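Equipment Review: Orton Needle Driver, Satport Training Console

The Skills Laboratory used the Orton driver for suturing practice on tissue pads over one term. Grip and wrist motion were satisfactory at first. After 300 closures, the right jaw began to release the needle without a command, and the console displayed no fault. Satport replaced the drive cable, but the problem returned within two weeks.
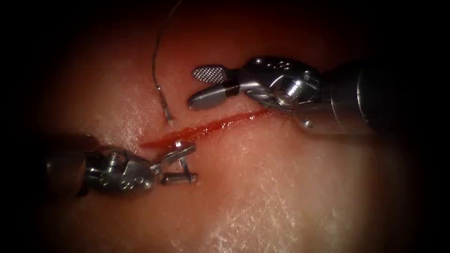
The laboratory has withdrawn the driver from student use. It cannot be recommended until a grip-loss alarm is provided.

Rating: 2 out of 4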